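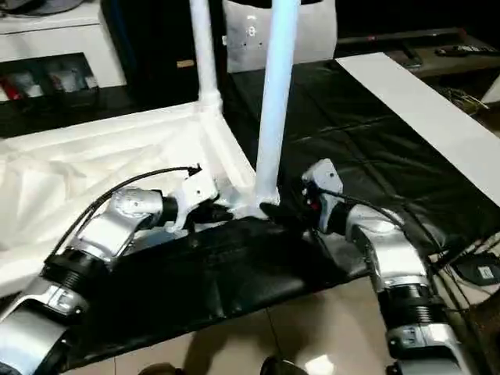 The bottom of the white frame on the black mat, with the sheet in a heap to the left.

I've been meaning to write up the frame for a while. A couple of people asked about it after I mentioned it in the April post, and I keep answering the same things in email, so I'll put it all in one place.

The short version is that I wanted something to hang a sheet on. The back room gets used for two things, sewing and everything else, and the two don't get along. I wanted to be able to close off the sewing side without building a wall or drilling into the ceiling, which the lease doesn't allow anyway. Vaida Lūse, who had the apartment before me, used a folding screen. She offered to sell it to me when she moved to Fovville and I said no, and for a few months I was sorry about that.

The frame came from Terkana. It's white painted tubing, it comes in a flat box, and it cost 147 with delivery. There was a cheaper one with thinner poles. I looked at it in the store and it bent when I leaned on it, so that settled that. Noboru Sugawara drove me over in his van on a Friday evening. The box would have fit in a cab with the seat down, but I didn't know that at the time.

Putting it together

The instructions are one sheet of paper with 11 steps on it. Step 4 and step 5 are printed in the wrong order. If you do them as printed, you end up with a rail that has nowhere to go and you have to take a pole back out. I did it as printed. Junpei Nakajima has the same frame and he did it as printed too, so if you buy one, read both steps first.

The base is the part to take your time on. The bottom rail joins the pole with a rounded fitting, and the fitting has to be pushed all the way home before you tighten anything. Mine felt tight when it was still short by the thickness of a coin. You can't see the gap from above. I found it by running a thumbnail around the joint. Once it's in properly the pole stops wandering at the top, and until then no amount of tightening will help.

I built it lying down the first time, as the paper tells you to, and then stood it up. That puts a lot of twist on the bottom joints. The second time I built it standing, poles first in their places and then the rail, and it went together straighter. It's easier with another person. Ayane Takagi held the poles while I did the low end, and the whole thing took us less time than it had taken me to find the right key in the packaging.

The mat

The black mat was an afterthought. I had it rolled up in the closet from a desk I don't have anymore. The first week I had the frame directly on the floor, and whenever I pulled at the sheet the feet slid a little and made a noise that went right through the floor. The neighbor downstairs was polite about it. I put the mat under and the noise stopped.

It has another use, which I didn't think of beforehand. When you're working at the bottom of a white frame, small parts are a lot easier to find on black. The screws that come with this frame are short and they roll. I lost two on the tiles and none on the mat.

The surface does hold dust, and thread sticks to it like nothing else. I wipe it with a damp cloth. I tried the vacuum and it just lifted the mat.

The sheet

I went through three. The first was an old bedsheet, which was free and looked like it. The second was a heavier curtain fabric that Tatsuya Hayashi had left over from his place in Stadport. It was nice material but much too heavy, and the top of the frame leaned toward whichever side had more of it. You could correct it by hand and it would be back by the next morning.

The third is the plain white one I have now. It's light enough that the frame stays upright, and it lets the daylight through from the window side, so the sewing table isn't stuck in the dark. I cut it to 154 centimeters wide and hemmed it on all four sides. I'd go wider if I did it again. After hemming and one wash, it covers what it needs to cover with very little to spare.

It creases the moment you look at it. I used to iron it before putting it up and I've stopped. If I hang it while it's still a bit damp, most of the creases drop out overnight. The ones that don't, I live with.

When I take it off the frame I put it down on the side away from the pole I'm working on. I mention that because I stood on it once while I was tightening a joint, moved my foot, and pulled a corner of the hem out. That was an evening's sewing I didn't need.

What I do to it now

The joints at the bottom work loose over time. It isn't the frame's fault, really, as I pull on that sheet several times a day. I check them on laundry day, when the sheet's off anyway. I start at the base of the front pole, where it meets the mat, because that one goes first. If it moves, I push it down and in, tighten, and then do the back one to match. I leave the top alone unless it rattles.

A few things people asked that don't fit anywhere else:

Can it hold a coat? One coat, yes. Noboru hung up a wet raincoat and a bag on the same end and I took the bag off before anything happened. It's made for something light, spread out.

Does the paint chip? Mine has, in one spot near the bottom where I scraped it with the key. I touched it up with white enamel and the color is slightly off. You have to know where it is.

Can you take it apart again for a move? I've done it once, to get the rug out, and the joints went back together fine. I'd put the screws in an envelope and tape the envelope to a pole.

Is Tanabe's version better? I haven't tried it. It has wider feet in the photos and it's more expensive. Ayane says the fittings are metal all the way through. If somebody has one, I'd like to know how the bottom rail attaches.

I still want to add a second sheet in a darker color for the evenings, when the lamp on the sewing side shines straight through. I have 7 clips left over from the curtain attempt, so it may only cost me the fabric. I'll post the measurements when I've cut it.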